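4.2 Division of work at the folding cell

The second site, referred to in this paper as Stotance, is a commercial laundry that handles workwear and privately owned garments on contract. Before the change, sorted clothing went from the dryers to a row of folding tables, where each worker took a basket, emptied it, folded every item and stacked the result by customer number. Output was recorded per basket, and the weekly figure for each worker was shown on a board next to the shift rota.

In June the management replaced one of these tables with a two-armed folding cell, known on the floor as Vlad. The cell was supplied by Pilora and runs under software maintained on site by one technician, Frida Mikkelsen. The remaining tables were kept in use. Workers on the early shift rotate through the post beside the cell, which is described in the staffing plan as "cell attendant" and is paid at the same rate as folding.

During the observation period the cell was presented with 1689 garments. Of these, 1529 were folded and passed on without any action by the attendant between loading and stacking. The other 160 were handled by the attendant in some way, either by turning the garment on the table and restarting the cycle or by removing it and folding it by hand. The log kept by the software does not separate these two cases, and we rely on our own field notes for the difference.

Denim jackets were treated by the attendants as a class of their own. The cloth is stiff, the seams are thick where the collar and front meet, and metal buttons may catch. In the sorting instructions written by the supplier, jackets are placed in the general category together with shirts. Attendants did not follow this. Floarea Buzatu and Zamfira Tănase both kept jackets back until the end of a basket, so that an interrupted cycle would not hold up the lighter items. Luminița Manole did the reverse and loaded them first, on the grounds that she preferred to deal with stoppages while the stacking shelf was still clear. The supervisor knew of both methods and left the choice to the person at the post.

A garment is not spread out before the cycle starts. It is left on the board in whatever shape it has when released, and the arms are expected to find an edge and open it (Figure 3).
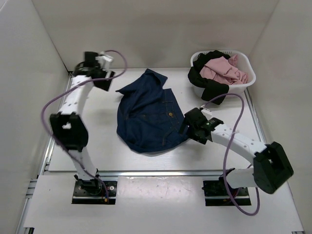

Figure 3. Denim jacket in a heap between the two grippers, the right one touching the fabric. The basket at the back of the table holds pink and black clothing.

4.3 Changes in attention and pace

Workers at the folding tables set their own rhythm within the basket target. At the cell the rhythm is set by the length of the cycle, which varies with the garment and cannot be judged reliably in advance. Attendants described this as the main difference between the two posts. Manole reported that her hands and shoulders were less tired after a shift at the cell, but that she found it harder to talk with colleagues — a conversation had to be dropped whenever the arms paused, as a pause could mean either normal planning or the start of a stoppage.

Three of the four attendants interviewed said they had learned to tell these two kinds of pause apart by the position of the grippers. This skill appears nowhere in the training material, which runs to 200 slides and deals mostly with emergency stops, cleaning and the reading of error codes. Paraschiva Roman, the most recent of the four to join the rotation, had been shown it by Buzatu on her second day.

The basket target was withdrawn for the cell post but not for the tables. Workers who rotated between the two therefore had weeks in which their figure on the board was low for reasons the board did not show. Roman raised this at a shift meeting, after which days spent at the cell were marked with a line in place of a number. The change was accepted by management without further discussion. Tănase noted in her interview that the line still gave no sign of how many garments the attendant had folded by hand, and that on days with a large share of jackets this could be a considerable part of the work.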